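I finally made it over to Grimton, the shared workshop behind the old tile store, for their November open evening, and I stayed way longer than I meant to (sorry, dog). Quyên Kiều met me at the door with tea and took me straight to the arm build, which she and Tuấn Mai have been picking at for months. They call it Lullow. So far it has eaten 283 hours, and yes, Tuấn keeps a log!

Most of the parts came out of a surplus bin. The fingers were redrawn 10 times before the tips met the way they wanted, and Tuấn let me flip through the old sketches, which I loved. My favorite looked like a duck bill. We talked a lot about cable routing too, and I went home with three ideas for my own arm, plus a bag of zip ties I hadn't planned on buying.
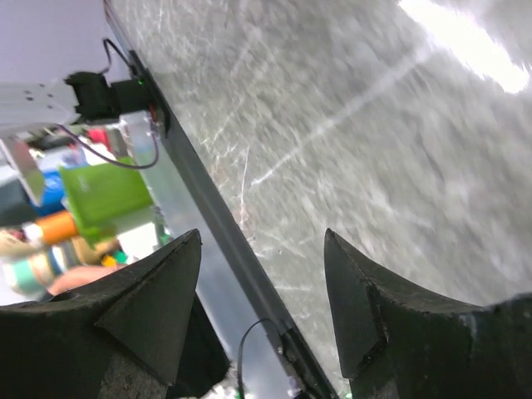 Between the gripper fingers at Grimton, with a servo and its green light farther back by the rail.

Purificación Gallardo runs the beginner table, and her servo class costs 30 dollars with parts included. I signed up on the spot. Get there before seven if you want parking, the lot is tiny!

Recent posts
Trelter swap meet: what I bought
Rewiring my desk arm, part two
A morning at Khôi Lã's garage
Cheap bearings, good and bad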